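4.2 What the demonstrations contain

Claims about learning from demonstration usually rest on two numbers: how many demonstrations were given, and how often the robot then succeeded. The first is treated as a plain quantity, as if a demonstration were a unit like a litre. We doubt this. Before turning to the learned policies in Section 5, we look at the demonstrations themselves and ask how much of the task they really carry.

The Durora set holds 555 demonstrations of tabletop pushing, all given by remote control. The operator steers the tip of a rod in the plane of the board with a hand controller and hears or reads an instruction such as "move the blue cube towards the red cylinder". A demonstration ends when the operator presses a button. Nothing in the recording says whether the button was pressed out of satisfaction, boredom or a slip of the thumb, and we found no way to recover this afterwards. The Gernard protocol, which we took over with few changes, counts every button press as a completed task. We did the same at first and came to regret it.

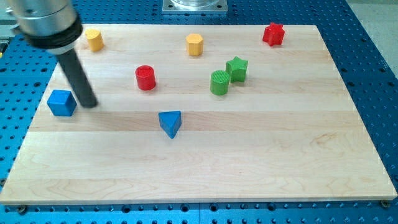

Figure 3. Pushing task with coloured blocks on the wooden board. The rod tip is just above the surface, between the blue cube and the red cylinder.

Consider what an arrangement like the one in Figure 3 leaves open. The green star and the green cylinder stand almost against each other. An instruction to separate them can be met by pushing either block, from several sides, over any distance the operator thinks is enough. An instruction to bring the blue cube to the red cylinder has fewer readings, but "to" may still mean touching, nearly touching or merely closer than before. Operators settled these questions for themselves, and did not settle them alike. When the same instruction was given again to the same operator on a later Friday, the stopping distance often changed. We therefore do not accept that the spread in the final block positions is noise around one intended goal. Some of it is disagreement about what the goal was.

A second problem is the use of free space. Operators tended to drag blocks towards the open part of the board before doing anything careful with them, presumably to get a clear view and room to turn the rod. It is a sensible habit in a person working at a distance. A policy trained on it picks up the detour and none of the reason for it. In our replays the learned policy made the same detour when there was nothing in the way, and this was then scored as competent behaviour under the Mercado measure, which looks only at the final state. We think a measure that cannot tell a useful detour from a pointless one should not be used to compare teaching methods.

It has been suggested that showing by hand would remove these faults. In hand guiding, the teacher holds the arm and moves the rod directly, so there is no controller lag and the teacher can feel a block begin to turn. We recorded 70 demonstrations in this way with the Tusus handle fitted. The paths were shorter and smoother to look at. They also contained forces that the arm did not log, as the teacher was supplying part of the push. Played back without the teacher, 17 of them failed to bring the block to where it had been left in the original recording. Smoothness, in other words, was bought by leaving some of the work outside the data. Remote control at least has the merit that whatever moved the block went through the robot.

We do not conclude from this that either method is the better one, and the two sets differ too much in size and in operators to support such a claim. Our point is narrower. A count of demonstrations says little unless it comes with the stopping rule, the wording of the instruction and a replay check. Of these, the replay check is cheap: ours took about 2 days. We would have expected to find it reported more often. In the rest of the paper, results are given twice, once on all recordings and once on those that survived replay, and where the two disagree we discuss the second.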